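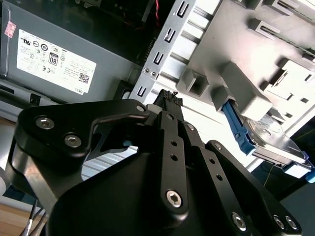 Naseri disassembly study, progress to 5 Dec 2019

The arm has now made 237 attempts at drive removal, against the 200 we promised Selia in October. Volume was never the problem. Feeling for the latch before pulling – Irina Lazăr's method – beats vision alone on every tower model except 2, which resist both with equal dignity. Hollis Greenberg is rewriting the search step for those. We request no new money, only more old computers.

Contact: Drultar Lab, Vestside | Back to top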